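I spent most of this week inside a spreadsheet called "gripper budget v5" and I'm not in a good mood about it, so adjust for that.

The short version: we want to train a two-armed robot to do small bench jobs, plugging things in and tidying cables to begin with. Before you buy the arms, everyone tells you, you should collect your demonstrations by hand. A person holds a pair of grippers, does the task over and over, and the arms learn from that later. It's supposed to be the cheap part. Ladi Tamuno, who shares the budget line with me and has to sign under my name, asked me how cheap. I said I'd get back to him.

I wrote to Sosereck and to Fakport for quotes. Sosereck came back with a nice PDF and a price of $1902 for a pair of handhelds with mounts. Fine. Then I read page four. The finger pads are a "wear item." The cables are a "site item," meaning you buy them. Shipping is a line that says TBD. I've been buying lab equipment long enough to know what TBD costs.

Fakport wouldn't give me a price without a call. I don't do calls for things that small. Ladi did the call and came away with a discount that expires in January and no written number for it to be a discount from.

So here's what I put in the sheet that wasn't in either quote:

- Spare finger pads, $421. Maybe we won't need them all. I've never been sorry to have spares.
- A work surface. I had this down as zero, "use existing table," and Ladi crossed it out. He wants a plain board we can wipe and replace. $75, and I lost that argument.
- Cables and something to hold them off the floor. I still don't have a figure I believe.
- A person's time. This is the big one and it's the one both vendors leave out. Somebody has to stand there. If you value that person at nothing the whole plan looks wonderful.

I got especially grumpy about the last one. The Prasertsri people have a brochure with a chart of hours saved, and I can't find anywhere on it the hours spent setting up, redoing bad takes, or sorting the good from the useless afterward. Ask for those. If the sales rep changes the subject, write that down too.

I also don't buy the line that you can start with one gripper and add the second later "at no penalty." Half of what we want is a two-handed job. Hold the strip still with one, push the plug with the other. Anything we record with one hand gets thrown out the day we go to two, and I'd like to see that in somebody's cost model.

Ladi's position, in fairness, is that I'm pricing this like it's a forklift. He says buy the pair, get a month of recordings, and then decide on arms with something in hand. My position is that a month of recordings is how you end up feeling you have to buy the arms. We've agreed to put a stop date in the plan, in writing, before the order goes out. Cultton's leasing offer is still open and I'll look at it again, though the buyout clause is ugly.

For anyone who hasn't stood at one of these tables, it's a lot of cable for a small job.

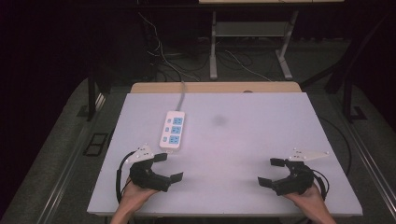
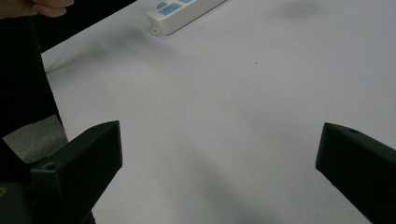 *Handheld grippers and a power strip on the white work surface, jaws open in both shots.*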